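제목: Re: [sim-cell] 셀 배치 규칙 초안 - 의견 주세요 (2월 안으로)
받는이: sim-cell 목록

급하게 답 씁니다. 회의 들어가기 전이라 두서없음. 순서도 좀 섞였어요.

> 안녕하세요, 배치 규칙 초안 올립니다.
> 1) 빈 집기 작업은 Candanov 기본 방 하나로 통일
> 2) 에피소드 시작 자세는 고정. 예외 없음
> 3) 옆에 서 있는 두 번째 팔은 작업에 안 쓰면 장면에서 뺀다
> 4) 그리퍼 하강 속도는 컵 근처에서 30 mm/s 이하
> 5) 접촉 기록은 실패한 에피소드만 보관
> Guvstead 쪽 납품 문서에도 그대로 들어갈 거라 문구까지 봐주시면 좋겠습니다.
> 반대 없으면 다음 빌드부터 적용합니다.

1번 찬성. 방 여러개 돌리다가 좌표계 꼬인 거 다들 기억하실 듯. 방은 하나로 하고 대신 용기 위치만 바꾸는 걸로. 단 방 버전은 납품 문서 첫 장에 박아 주세요. 지난번엔 부록에 있어서 검수하는 쪽이 못 찾았음.

2번은 반대까진 아닌데 "예외 없음"은 빼야 합니다. 용기 바로 위에서 시작하는 에피소드가 따로 필요해요. 하강 구간만 보는 시험이 있는데 매번 홈에서 출발하면 시간만 먹고 로그도 길어짐. 시작 자세를 두 개로 정의하고 이름을 붙이죠. home / above. 그 외는 금지. 이러면 규칙도 안 약해지고.

above 기준은 그리퍼가 아래를 보고, 손가락 끝이 용기 윗면보다 위. 높이는 30 mm로 제안. 더 낮추면 물리 엔진 초기 스텝에서 튀는 경우가 있었습니다.

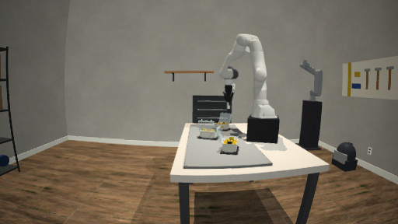 그리고 above로 시작할 땐 첫 8스텝 동안 명령 무시. 이거 코드엔 이미 있는데 문서엔 없어요. 규칙에 없는 동작이 코드에 있으면 나중에 꼭 사고남. Bevan 플래너 쓰는 팀은 이 구간에 명령을 쌓아두는 버릇이 있어서 특히. 8스텝 끝나자마자 한꺼번에 쏟아져 나옵니다. 큐 비우는 것까지 규칙에 써야 함.

3번. 여기는 반대합니다. 좀 세게.
두 번째 팔을 빼면 화면은 깔끔하죠. 근데 실제 셀 배치랑 달라지잖아요. 작업 안 하는 팔도 자리를 차지하고, 충돌 검사에 들어가야 합니다. 시뮬에서 빼 놓고 통과시킨 경로를 현장에 그대로 올리는 걸 규칙이 허락하면 안 되죠. 제 안:

- 쓰지 않는 팔은 접은 자세로 고정, 장면에 남긴다
- 관절 명령 잠금. 잠금 상태를 에피소드 머리에 기록
- 충돌 검사 대상에 항상 포함
- 벽, 선반, 공구판도 마찬가지. 배경이라고 충돌 형상 끄지 말 것

마지막 줄은 렌더 담당이 싫어하실텐데 계산 비용 얼마 안 늘어요. 300 에피소드 돌려 봤고 체감 차이 없었습니다. 수치 필요하면 따로 올릴게요.

팔 뻗는 범위 얘기도 빠졌음. 초안에는 테이블 안쪽만 작업영역으로 돼 있는데 home으로 돌아갈 때나 큰 우회 경로에서는 팔꿈치가 한참 올라가고 그리퍼가 테이블 왼쪽 바깥까지 나가는 일이 생깁니다. 이걸 위반으로 볼지 경유로 볼지 정해야 채점이 되는데 지금은 팀마다 다름. 저희는 경유, Boklow 과제 쪽은 위반. 같은 로그로 점수가 두 개 나오고 있어요.
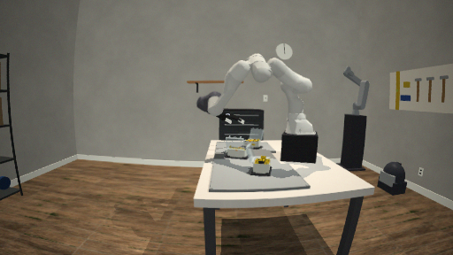

제안은 이렇습니다. 작업영역(용기에 닿아도 되는 곳)이랑 통과영역(지나가도 되는데 멈추면 안되는 곳)을 나눈다. 통과영역에서는 그리퍼가 비어 있어야 한다. 물건 쥔 상태로 테이블 밖에 나가면 무조건 위반. 통과영역에서 정지하면 경고, 두 번째부터 위반. 경계값은 각 팀이 정하지 말고 장면 파일에서 읽게 합시다. 손으로 적어 넣는 순간 또 갈라짐.

4번은 문구만. 초안에 "컵 근처"라고 돼 있는데 지금 컵 안 쓰죠? 예전 문서에서 복사된 것 같음. "용기 근처"로. 그리고 "근처"가 얼마인지도 써야 합니다. 숫자 없는 규칙은 규칙이 아니라는 소리 또 듣기 싫어서요. 30 mm/s 자체는 좋습니다. 투명한 용기, 흰 용기 구분 없이 같은 값으로 가고요. 투명한 것만 더 느리게 하자는 의견 있던데 그건 인식 쪽 문제라 속도 규칙에 섞지 않았으면.

5번. 실패만 보관하면 안됩니다. 성공으로 찍혔는데 용기를 밀어서 넘긴 에피소드, 이런 건 접촉 기록 없으면 못 찾아요. 지난 배치 2,002개 중에 재채점 요청 들어온 게 다 성공 쪽이었습니다. 실패 쪽은 아무도 다시 안 봄. 디스크가 걱정이면 성공은 접촉 시작/끝 시각이랑 최대 힘만 남겨도 됨. 전체 파형은 실패만.

추가로 두 가지.

(가) 충돌 판정 코드 버전을 결과 파일에 넣기. 지금은 장면 버전만 들어감.
(나) 규칙 바꾸면 이전 결과에 새 규칙을 소급하지 않기. 비교가 필요하면 다시 돌리기. 당연한 얘기 같은데 써 둬야 싸움이 안나요.

적용 시점은 다음 빌드 말고 그 다음이면 좋겠습니다. 통과영역 넣으려면 장면 파일 형식이 바뀌고, 그러면 Bevan 쪽 로더도 손봐야 해서. 로더는 저희가 할 수 있어요. 형식만 먼저 확정해 주세요.

Guvstead 납품 문서엔 1, 4번만 먼저 넣고 나머지는 합의된 뒤에 넣는 게 맞다고 봅니다. 한번 나간 문구는 빼기가 힘들어서.

3번이랑 통과영역에 대해서는 다른 팀 의견도 꼭 좀 주세요. 오후 4시 이후엔 메일 볼 수 있음.

- Boklow 말고 플래너 시험 쪽에서

추신. 초안 파일 이름에 final 붙이지 맙시다 제발.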